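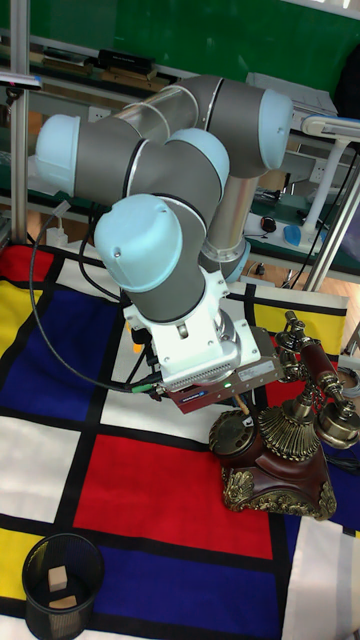

4.2 Task Design and Station Setup

The rotary dialing task was introduced in the second half of the course, after all student groups had completed the block transfer exercise. It uses the same arm, the same gripper, and the same controller settings as the earlier exercise. Only the target object and the scoring script change. Keeping the station fixed allowed groups to reuse their calibration files and to compare results across the two tasks without correcting for a different hand-eye transform.

A trial begins with the arm in a folded home pose. The policy must bring the gripper to the dial, make contact at a specified finger hole, rotate the dial to its stop, and withdraw far enough for the dial to return. A trial is scored as complete when a single digit has been dialed and the gripper has cleared the dial. Partial credit is given for contact at the correct hole. Contact with the handset ends the trial with a score of zero. The time limit is 3000 control steps, which was set from the slowest successful run by the teaching staff and then left alone.

Each group collected demonstrations through Dusano, the teleoperation interface written for an earlier edition of the course. Dusano records joint positions, gripper width, and camera streams on a common clock. Groups were free to choose how many demonstrations to collect, subject to booking limits. The smallest set submitted contained 38 demonstrations and the largest 59. Demonstrations with dropped camera data were removed by a check script before training and are not included in these totals.

The mat under the workspace has large color blocks with thick black borders. The borders provide strong edges for the localization exercise in the first weeks of the course, and the mat was kept for the dialing task. It is not fixed to the table. Groups were told to treat small shifts and folds in the mat as part of normal variation and to avoid using its borders as an absolute reference for the dial. Two groups did so anyway, and their results are discussed in Section 4.4.

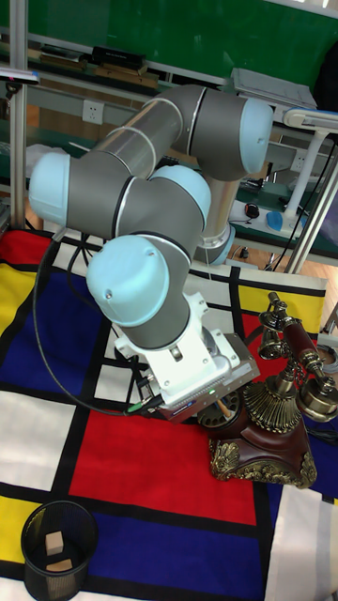 An external reader of the draft report asked whether a decorative telephone was a sound choice for a graded task, given that a flat plate with holes would isolate the rotation skill and could be measured to a known tolerance. The reader also noted that the scoring rule for handset contact penalizes groups for an obstacle that has nothing to do with dialing.

Both points were considered. A flat plate was used in a pilot run under the project name Boutros. Most groups solved it with a fixed circular trajectory and no visual feedback, and the task gave little separation between methods. The telephone forces an approach path that takes the surrounding geometry into account. The handset rule was kept for the same reason, although the penalty could be made smaller. A graded penalty based on contact force was tried and dropped when the wrist estimates proved too noisy at low speed.

4.3 Approach Direction and Cable Clearance

Approach direction was the main source of disagreement between groups. A steep approach from over the dial keeps the forearm away from the handset but places the housing between the dial and the overhead camera. A shallow approach from the left preserves more of the camera view and requires a larger wrist rotation near the end of the motion. Of the six groups, four used the steep approach, one used the shallow approach, and one switched between them depending on the digit.
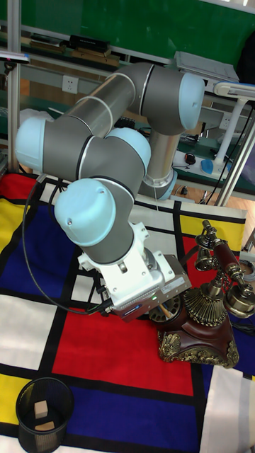

Cable management was not part of the original grading plan but affected the results enough to be reported. The gripper cable is routed outside the arm so that the gripper can be exchanged between lab sessions. Slack is needed to reach the far side of the workspace, and the same slack becomes a moving load when the wrist turns quickly. As Figure 4 shows, with the gripper over the dial the cable hangs in a wide arc on the left side of the arm, on the same side as the mesh container holding the blocks. Groups using the shallow approach were therefore asked to add a keep-out region covering the arc. The region was modeled as a vertical slab in the planner from Gremotix, with its width left as a group parameter.

A narrow slab led to repeated protective stops in the first session. A wide slab removed the stops but excluded wrist poses needed for the higher digits. The group that switched approaches set a separate width for each digit, stored in a lookup table. Its planning time was longer than that of the other groups, but the difference was small compared with the execution time.

All runs were logged with Jididetti and replayed offline before grading. Replay exposed one recurring fault in the submitted code: the withdraw motion was triggered by elapsed time and ignored dial angle. When rotation started late, the gripper left the finger hole before the stop was reached. The trial was then scored as contact only. Groups were allowed one resubmission after replay, and the scores in Table 3 are from the resubmitted code.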